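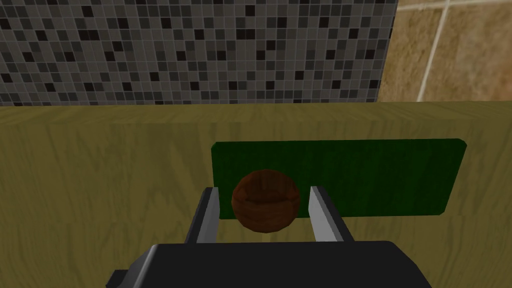 Prosphora baking is my new job at church and I am so excited I can hardly stand it, but my seals keep coming out blurry and I need help before the feast! Our priest in Rodow asked at coffee hour whether anybody wanted to learn, and my hand was up before he finished. I have the blessing, I have my aunt's old carved seal (the round kind with the cross in the middle and the letters IC XC NI KA), and I have baked four Saturdays in a row now. The dough goes in looking gorgeous, with every letter sharp. Then it puffs, and the letters spread out, and by the time it cools you'd need a good imagination to find the cross. To practice pressing without using up flour, I've been working with tiny bits of dough, each one a small ball like the brown one on the dark green mat up there, and those hold the print beautifully. It's only the real loaves that go wrong. I use 500 grams of flour, water, yeast and salt, nothing else, and I bake them in two layers like I was shown. Our patronal feast is coming and we get over 200 people for it, with visitors from the other parishes and the bishop too, so you can see why I'd like the bread to look like something.

Things I've tried so far:

- flouring the seal heavily (sticks less, but leaves white lumps in the letters)
- pressing lighter (worse)
- pressing harder (better for a while, then the middle domes up)
- a shorter rise (a nice print, but the loaf was like a brick and Father had trouble cutting it)

Flour is Beller all-purpose, because that's what the store by me carries. Should I be switching flours? Is it the seal? It's wood and pretty worn, so the lines aren't very deep anymore. Also, does anyone know whether the loaf has to be left overnight before it goes to church, or is that just how we do it here? Any and all advice welcome, I will read every word.

**Rungnapa Nilsuwan**
November 18, 2020

---

**Thanakorn Kaewmanee**

Oh, welcome to the bakers! You are going to love this. I've been baking for our parish since my kids were small and I still get a little thrill when I turn one out and the print is clean.

You're closer than you think. If the tiny ones hold and the big ones don't, your seal is fine, even if it's worn. What's happening is that there's a lot of gas in a full-size loaf and it has to go somewhere, and right now it's going up through the softest part, the top layer you just stamped.

So, a few things.

First, your dough is probably too wet. All-purpose flour doesn't drink as much water as bread flour, and most of the recipes passed around in church kitchens were written for bread flour. The dough should feel stiff, stiffer than you'd ever want for a regular sandwich loaf. When I knead mine I'm grumbling by the end of it. If it's pleasant to knead it's too soft! Hold back some of the water, knead for a good while, and only add more if there's dry flour that won't come in. You can keep your Beller if that's what you can get. I'd try bread flour once just to feel the difference, then decide.

Second, cut the yeast down. A pinch is enough if you have time. People are scared of this and dump in the whole packet, and then the loaf races up in the oven and takes the cross with it. Less yeast and a longer, cooler rise gives you a tight crumb that slices well, and the priest will thank you, since he has to cut the Lamb out of it with a spear and doesn't want crumbs all over the diskos.

Third, and this is the big one: dock it. After you press the seal, and while the seal is STILL ON the dough if you can manage it, take a long skewer or a clean knitting needle and poke holes all the way down to the pan just outside the edge of the seal. Then lift the seal off and put a few more holes in the corners of the cross, where they disappear into the design. All the way down, don't be shy. A hole that only goes through the top layer will let the bottom layer push the top off like a hat.

On the two layers: roll the top one thinner than the bottom, dampen the bottom with just a fingertip of water so they stick, and set the top on without trapping air. If you see a bubble along the edge, press it out toward the side. Bubbles left between the layers are where most of my early disasters started.

My order, from start to finish, goes like this:

1. Mix, knead, cover, let it rise the first time somewhere not too warm.
2. Punch it down, and knead out every bit of air. Really work it.
3. Roll, cut the rounds, let them rest under a towel so they don't shrink.
4. Stack the layers.
5. Dust the top with a tiny bit of flour and rub it in with your palm until you can't see it anymore. Dust the dough and leave the seal alone.
6. Press straight down with your weight over it and count out a slow Lord's Prayer before you let go.
7. Dock.
8. Second rise, short. When it looks a little fuller, it goes in.

I do 2 rises and no more. I've heard of people doing extra ones and I never saw that it helped the print.

Bake it in an oven that isn't too hot. A fierce oven sets the crust fast and then the inside breaks it open. You want it pale gold on top. When it comes out, wrap it in a towel right away and let it cool slowly in there, and the crust stays soft and the letters relax into place. It's the nicest smell in the house, too.

As for leaving it overnight: in our parish we bake on Friday or Saturday for Sunday, because warm bread crumbles under the knife. I don't know of any rule past that, but your priest is the one to ask. Some are particular about it, and about the shape and how many loaves as well. Greek parishes often want one big one, and Slavic parishes usually use several small ones, so find out what he expects before the bishop comes!

And say your prayers while you knead. I keep the list of names, living and departed, taped inside the cupboard door at eye level, with flour all over it by now. It changes the whole afternoon.

---

**marthas_kitchen**

Everything Thanakorn said about docking, yes yes yes. Mine looked like volcanoes until a lady at my old parish handed me a knitting needle and stood over me.

One thing I'd add is about the seal. If it's wood and the lines are getting shallow, scrub it DRY with an old soft toothbrush after every single use. Never soak it. Old dough packs down in the letters and goes hard, and you think the carving has worn away when it's only filled in! I thought my grandmother's was ruined for years. I spent one evening picking at it with a toothpick and there was the whole little border of vines that I had never even seen. So check that before you buy anything. If it really is worn, there's a woodcarver in our area who does lovely work under the name Abubakar, and I have 2 of his, a large and a small. They're deep cut and they bite right into the dough. There are resin ones out there too, which release easily, but I like wood.

No oil on the seal, by the way, and no oil in the pan either where I am. We use a bit of beeswax rubbed on the warm pan and wiped off. I've seen other parishes just use flour or paper. Ask.

I'd also do a full dress rehearsal before the feast, same pan, same oven, same time of day. My kitchen in July and my kitchen in winter might as well be different houses when it comes to rising dough. And bake extra. Freeze them well wrapped once they're completely cool, and let them thaw in the wrapping so the top doesn't get wet. A wet top wrecks the print as surely as anything you can do in the oven.

The rejects make wonderful French toast, as long as they haven't been to church yet!! Mine freeze for that too.

---

**geron_reader**

use bread flour. my mom used a bread machine for the kneading, a Geron, on the dough setting and took it out before it did its own rise. came out fine every time, she baked for the whole deanery some years. i can't give you the recipe she never wrote it down. i do remember she let the top layer sit out uncovered for a few minutes before she stamped it so it got a little bit of skin on it. worked great!! good luck with the feast, and let us know how it looks, would love to see that cross come out sharp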